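Unit 6: Allocating Water in a Regulated River

Reading before class: course reader, chapters on storage accounting and on carryover. Bring the worksheet from Unit 5.

6.1 Terms

An entitlement is a standing right to a share of the water held for users in a river system. An allocation is the volume credited against that entitlement in a given water year. The two are often mixed up in press coverage, and the difference matters for everything that follows. A farm may hold 40 units of entitlement and receive an allocation of zero.

Reliability is the share of years in which an entitlement class receives its full volume. High-security entitlements are filled first. General-security entitlements receive what is left after essential needs, high-security claims, and transmission losses have been met.

6.2 The Mernis River case

The Mernis is regulated by a single storage at Paredes. Below the dam, the channel runs through irrigated land to the Susow wetlands, where flow is needed in spring for flooding and in late summer to hold refuge pools. The case uses the following simplified volumes, all in gigaliters:

Water in storage at start of year: 349
Dead storage and reserve: 79
Transmission and evaporation losses: 40
Town supply: 17

Available for all other uses: 349 – 79 – 40 – 17 = 213

Inflows during the year are set to zero for the opening allocation. Most operators use a minimum inflow figure taken from the driest sequence on record. We will relax the zero assumption in Unit 7.
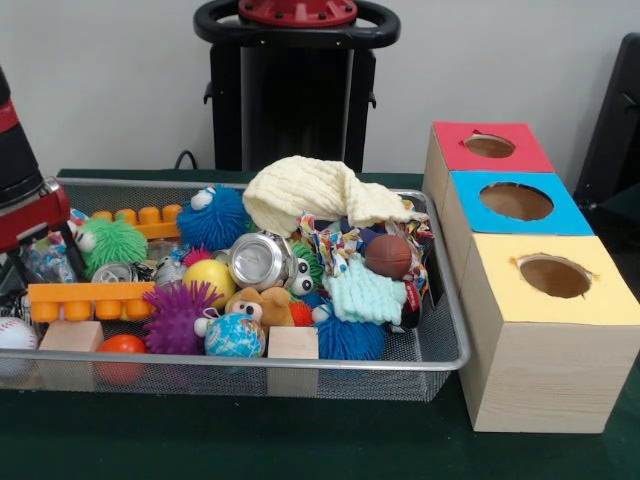 Department of Land and Water Policy – Prurnness College

6.3 Planned and held environmental water

Planned environmental water is set aside by rule before allocations are made. It has no owner and cannot be traded. A minimum release from Paredes is of this kind. So is a rule that a fixed share of each inflow must pass through the dam.

Held environmental water is an entitlement like any other, except that the holder uses it for the river. It is usually bought from willing sellers or created from savings in channel works. It carries the same reliability as the class it came from. A general-security entitlement moved to the environment will therefore yield little in a dry year, when the Susow refuge pools need it most.

Students often treat a recovery target as a volume of water in the river. It is normally stated as a long-term average yield. To convert an entitlement to that measure, multiply its face volume by the long-term average allocation for its class. Two purchases with the same face volume can count very differently toward the target.

6.4 Third-party effects

When entitlement leaves a district, the channel network stays the same length but fewer users pay for it. Fixed charges per remaining user rise unless exit fees are collected or part of the network is closed. Kpodo (course reader, section 4) separates three effects that are commonly added together: loss of farm output, loss of local spending, and stranded channel costs. The first is partly offset by the sale price paid to the seller. The third depends mainly on where in the network the sellers are located – scattered sales are worse than clustered ones.

6.5 Exercises

1. Recompute the available volume if losses double and the reserve is unchanged.

2. High-security entitlements on the Mernis total 79 GL. Find the volume left for general security at the opening allocation.

3. State whether each of the following is planned or held water: a minimum daily release; a purchased general-security entitlement; a cap on pumping above a set river height.

4. In one page, explain why a recovery target might be met on paper while the Susow wetlands stay dry for two years running.

Written answers to Yaw Kpodo by the end of the December teaching block. Show units at every step.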